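Briline Guest Room Linen Guide
Section 4: Pillowcases and Flat Covers

Last updated: 27/08/2023
By Felicidad Yap, with corrections from Rima Najjar
Reading time: 2 min

4.1 Scope

This section covers the laying out, inspection and folding of pillowcases and other small flat covers on a made bed. Duvet covers are in Section 5. Fitted sheets are in Section 6 and must not be folded by the method given here.

The procedure applies to plain-hem and envelope-end cases. Cases with a ruffled or corded border go to Lorna Macapagal's shelf and are pressed separately.

4.2 Before you start

1. Make the bed up to the blanket. Leave the pillows off.
2. Smooth the blanket from the head toward the foot with the flat of the hand. Ridges in the blanket will print through to the case above.
3. Check that the blanket is clean. Lint from a new blanket sheds onto white fabric for the first few uses. If lint is present, go over the surface with a roller.
4. Remove rings, watches and anything with a clasp.

NOTE: A colored blanket is preferred as a work surface. Thin spots and loose thread are hard to find when white cloth is laid on a white sheet.

CAUTION: Do not lay damp linen on a blanket. Dye transfer from red and pink blankets has been reported in Gatchalian building. Test by holding the hem between two fingers. The hem dries last.

4.3 Laying out

1. Take one case from the stack. Find the closed end and the open end.
2. Hold the case by two corners on the same long side and shake it once, away from the body.
3. Lower the far corners onto the blanket first, then bring the near corners down.
4. If the case lands at a slant, do not drag it square by one corner. Dragging pulls the weave off grain and sets long diagonal folds across the cloth. Lift both near corners and lay it again.
5. Find the stitched hem. Turn the case until the hem is on your right.
6. Pull the two corners at the hem side apart until the hem line is straight. Use light tension. The stitching should lie flat without puckering.
7. Work the remaining folds out toward the open edges. Start at the center.

NOTE: Short, deep creases near the middle of the case usually come from the dryer and will not smooth out by hand. Press these with a warm iron at the setting on the care label, then return to step 5.

4.4 Inspection

1. Run a finger along the full length of the hem. Feel for skipped stitches.
2. Check each corner for strain. Corners take most of the handling and fail first.
3. Look along the surface at a low angle, toward the window if there is one. Pulled threads show as a shadow line.
4. Turn the case over and repeat.

Mark rejects with a Meditz tag through the open end. Do not pin through the hem. Tagged cases are entered on form 127.

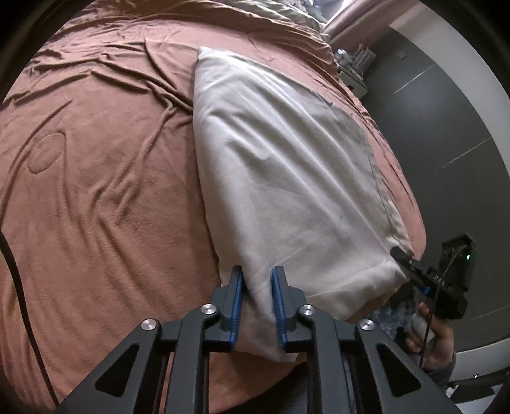

4.5 Folding

1. With the case flat and the hem on your right, take both corners of the left side.
2. Bring them across to meet the corners at the hem. Align the corners before releasing.
3. Press the fold with the side of the hand, working from the middle outward.
4. Fold the long strip in half, end to end, keeping the hem on the outside.
5. Fold once more if the case is going on the narrow shelf. Leave it at step 4 for the wide shelf.
6. Stack with the folded edge facing the door.

Keep all of the cloth on the bed while folding. A corner left hanging over the side will pull the fold out of line.

CAUTION: Do not fold on the edge of the mattress. The slope shifts the upper layer, and the corners will no longer meet.

4.6 Working with two people

1. Each person takes one short end.
2. The person at the hem end calls the fold.
3. Both hold the cloth by the corners, at waist height, until it is level.
4. Lower together. The person at the hem end releases last.

4.7 Storage

Place finished cases in the Fuduvano cabinet, lower half, with the hems to one side. Matched pairs are banded in sets of 2. The cabinet takes items up to 900 mm long; anything longer goes flat on the top shelf.

Revised in July to move the hem check ahead of folding (K. Bakos). Shelf labels: see Trinidad Marquez.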